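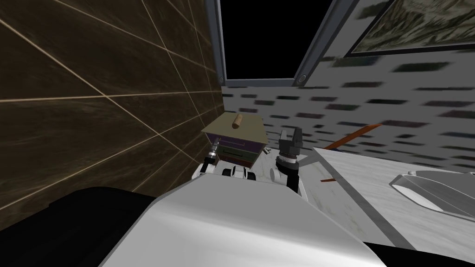 The cork, the drawers and the hopeful party, in simulation.

Jan 10, 2020

Every January I check whether a machine can do my housework yet, and every January I end up doing the hoovering myself. I have been at this for eight years. My standards have dropped a good deal in that time.

This year's candidate is a simulated kitchen from a small outfit called Prusum, where a big white robot with two arms gets to practise on cabinets that can't be scratched. The chore is one I know well. There's a cork standing on top of a little drawer unit, and it ought to be in a drawer. I have a cork on top of my own drawers at home. It has been there since July.

I do like that they've gone to the trouble of a marble worktop and a landscape on the wall. If you're going to fail to tidy up, you may as well do it somewhere nice. The window gives on to solid black, so it must be winter there too.

Prusum lists 248 chores on its site, from shutting a drawer to laying a table, and I read the lot over two cups of tea. Drawers are harder than they sound. You have to get hold of the front, pull it straight, stop before it lands on your foot, and then remember what you opened it for. I manage the first three.

A friend works at Flurholm, where they pack door handles, and says the arm on their line does 40 boxes while she does a dozen - provided every box arrives facing the same way. Turn one sideways and it waits for her. I have lived with people like that.

So, can it do the chores? Some of them, in places where the chores have been laid out politely in advance. My kitchen is not such a place. I'll look again next year, and in the meantime I've bought a new hoover bag.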